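Boreck, the bakery café chain with its head office above the old mill, will stop printing paper loyalty stamps in April. Customers who still have a half-full card at home can use it until the end of that month, the company said in a short statement on 3 Mar 2023. After this, the free tenth coffee will exist only in the new programme, which carries the name Fanum.

The change was expected by many regular guests. In the two test cafés, one at the station and one on Villaseñor Street, the stamps disappeared from the counter already in the winter. Customers there give a telephone number when they pay, and the till keeps the count for them. No app is necessary, although one exists for people who prefer it.

Reto Hämmerli, head of marketing at Boreck, told us that the old system had become difficult to manage. Every café had its own stamp, and some of these stamps could be bought in any stationery shop. "We had cards coming back with a small duck on them," he said. "We never had a duck." The company does not want to say how much money it lost in this way, and Mr Hämmerli described it as a small matter compared with the price of flour.

With Fanum, each drink gives one point and each sandwich or filled roll gives two points. Whole cakes ordered in advance are not included, and neither is anything bought in the last hour of the day, when the prices are already reduced. A free coffee costs ten points, as before. A new breakfast plate, with eggs, dark bread and a soft cheese from the valley, can be had for 25 points. It will not be sold for money during the first weeks, and this has caused some discussion among guests who have seen the posters and wish to simply pay for it.
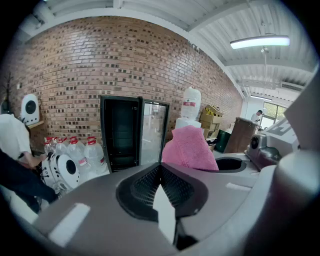
*A white card held upright, with a pink towel behind it.*

The posters themselves are also a subject of conversation. They show an empty plate and the sentence "You cannot buy this breakfast". They were made by Illex, a small agency from the same town, which has worked before for a furniture shop and for the open-air swimming pool. Boreck has ordered 500 of them, for its own windows and for bus stops. One hangs directly opposite the competing café at the market square, and Mr Hämmerli admitted with a smile that the place was chosen with some care.

Not every guest is happy. Guadalupe Bermúdez, who takes her coffee at the station café before the early train, has collected stamps for many years and keeps the full cards in her purse for days when she has visitors. She finds it wrong that these cards should lose their value. "I paid for ten coffees, so the next one belongs to me," she said. "It is not a present from them." She has no objection to the telephone number, but she would like to have until the summer.

Boreck answered that full cards can be exchanged at any counter for ten points, also after the end of the month, if the guest brings them in person. This was not written in the first statement. The company has promised to add it to the notice beside the till. For cards that are only partly filled, the points will be given stamp by stamp, but only until the last day of April.

In the test phase 3,000 people registered for the programme, more than the company had planned for. There were problems at the beginning: at the station the till sometimes asked for the number a second time, and the queue became so long in the morning that the staff went back to paper for a week. According to Mr Hämmerli, the fault was found in the software and has been repaired. The other cafés will receive the new version directly.

Prices for coffee stay the same for now – a large one with milk remains the most ordered drink in all the cafés. For the rolls, Boreck did not want to make any promise beyond the spring. The breakfast plate will be served until eleven o'clock, and guests who want it on a public holiday should ask first at their own café, as the opening hours are different in each one.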